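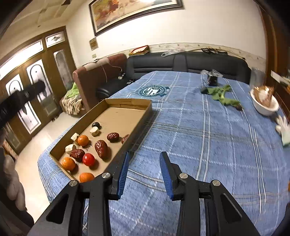 Figure 1. Mixed items in the long cardboard tray, on the plaid cloth.

Sorting Mixed Snack Food by Hand: Does the Tray Matter?

Project report, Household and Food Studies
Group members: Ditte Lauritsen, Mikkel Riis, Oliwia Grabowska
Supervisor: Ketill Ladefoged

1. Background

Our project started with the snack table at Vevard, the after-school center where two of us work in the afternoons. Fruit and other small food is put out together, and at the end of the day someone has to sort what is left before it goes back to the kitchen. The work is dull and it takes longer than people expect. Small round fruit rolls, dates stick to whatever they touch, and pale pieces are easy to miss in a deep bowl.

We wanted to find out if the container makes a difference. The center uses deep plastic bowls because they stack well. We compared these with a shallow cardboard tray, which costs nothing and can be recycled when it gets dirty.

2. Question

Is mixed snack food sorted faster and with fewer mistakes from a long shallow tray than from a deep bowl?

We also had a smaller question, which came up during the first trials: does it help to keep one end of the tray empty?

3. Materials

The food was chosen to give a mix of sizes, colors and surfaces. We used small orange citrus fruit, cherry tomatoes, dates, and pale chunks with a rough surface. The citrus and tomatoes have smooth skins and move easily. The dates are wrinkled and stay where they are put. Figure 1 shows some of the food gathered in the near half of the tray, with the far half left clear.

The tray is plain brown cardboard. A strip along the inside of the far wall has torn and shows lighter than the rest. We kept using it, as the tear did not affect the height of the wall. There are also some small handwritten marks on the cardboard. They had no part in the method.

The table was covered with the same blue plaid cloth for every trial. We had first planned to work on a bare table, but the bowls slid on it when people reached in quickly. The cloth stopped that. It was washed twice during the project.

The bowls were borrowed from the center. Three of them were the same model, and we used only those.

4. Method

Each trial began with the mixed food in one container. The person sorting stood at the long side of the table and moved every item, one at a time, to a separate dish for its type. Only one hand was allowed. A second group member kept time and wrote down mistakes. A mistake was either a drop or an item put in the wrong dish.

The amounts were the same in the bowl trials and the tray trials, and the food was mixed again before each start. We changed who was sorting after every ten trials so that tired hands would not affect one container more than the other.

We ran 316 trials in all. Of these, 146 used the bowl and the rest used the tray. The numbers are uneven because we added the empty-end trials later, and those could only be done with the tray.

Soft tomatoes were taken out and replaced. The dates lasted through the whole project, although they got stickier toward the end.

5. Results

The tray was faster for all three of us. The difference was largest for Oliwia, who had the slowest times with the bowl. She said she spent most of that time turning things over to see what was underneath.

Drops were more common with the citrus fruit than with anything else. In the bowl, the fruit tended to roll to the middle and get covered. In the tray it rolled to a wall and stopped there, and it could then be picked up against the wall. The tomatoes behaved in much the same way, but were sometimes squeezed when they had come to rest against a date.

Wrong-dish mistakes were rare with both containers. Most of them happened when a date had stuck to a pale chunk and both were moved together.

Keeping one end of the tray empty helped more than we had expected. With the food gathered at one end, the sorter could slide an awkward piece out into the open part before picking it up. When the food was spread over the whole tray, there was no place to do this, and Mikkel's times were nearly back to his bowl times.

6. Discussion

The walls of the tray seem to be important. They need to be high enough to stop a round fruit and low enough to reach over. Ours were a little high for items lying close to the side, which were harder to see when standing at an angle to the tray. A date right up against the near wall was missed more than once and found at the final check.

Cardboard has clear drawbacks. It cannot be washed, and cut fruit would soak into it. For whole fruit and dry items we had no problems in July, when most of the trials were done, but we would not suggest it for anything wet. A plastic tray of the same shape would be better for daily use -- we did not have one to test.

All three sorters knew what the project was about, and we may have worked harder with the tray without meaning to. Eyvindur Skov, who runs the kitchen at the center, offered to try both containers, but his shifts did not match ours.

7. Further work

We would like to repeat the trials with children from the center, who have smaller hands and stand lower at the table. We would also like to test a tray with a lower wall on one side.

The trial sheets are in the blue folder in Ketill's office. The times are listed by person, then by container.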